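Kostadero Reports Simulation-Only Training Method for Rack Service Arms

MASALBY, October - Kostadero today released results from a research method that trains a robot arm to handle rack-mounted modules using simulated scenes alone. The policy saw no real footage before testing.

The method, developed by Wulan Harahap and Zulkifli Ngau with the Wijaya group, changes floor texture, lighting and background objects between episodes while the rack geometry stays fixed. Contact settings at the fingertips are varied separately.

In trials on physical hardware in Girnormont, the arm finished 70 of 100 attempts. A baseline trained without background changes finished 39. Most failures came at first contact - the gripper closed before it was aligned with the part.

"The approach is solved well enough. The last nine millimeters are not," said Harahap.
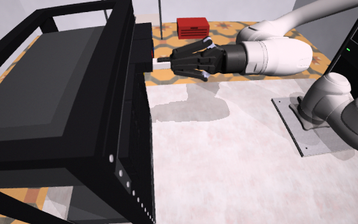
Simulated scene: the arm's gripper at a small white piece projecting from the rack.

Scene files and training code will be available on request. Press contact: Dewanti Oei, Kostadero.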